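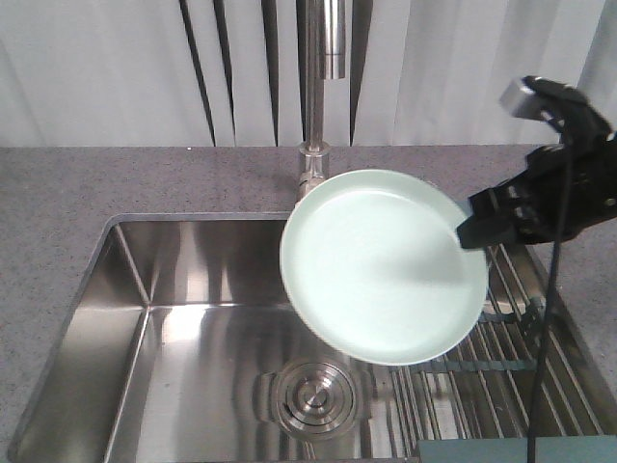
Issue No. 27

So I finally finished the Vasić novel, the fat one I've been lugging around since July, and I have feelings! The first 14 chapters are slow (really slow, I fell asleep on my own bookmark twice) and then the brother comes home and I stayed up until 2 a.m. to see what he'd do.

Alfredo Samonte lent it to me and swore I'd cry at the ferry part. I did not cry at the ferry part. I cried at the bit with the coat, five pages later - he says that's wrong and we are still arguing about it by text. 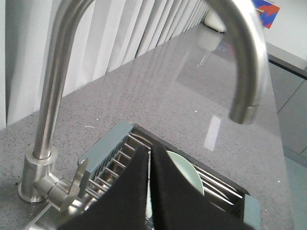
Anyway, next up is the short story collection Kayode Ogbonna keeps pushing on me. There are 20 stories in it, and I've peeked at the one about the piano tuner already. Loved it. More when I've read the rest.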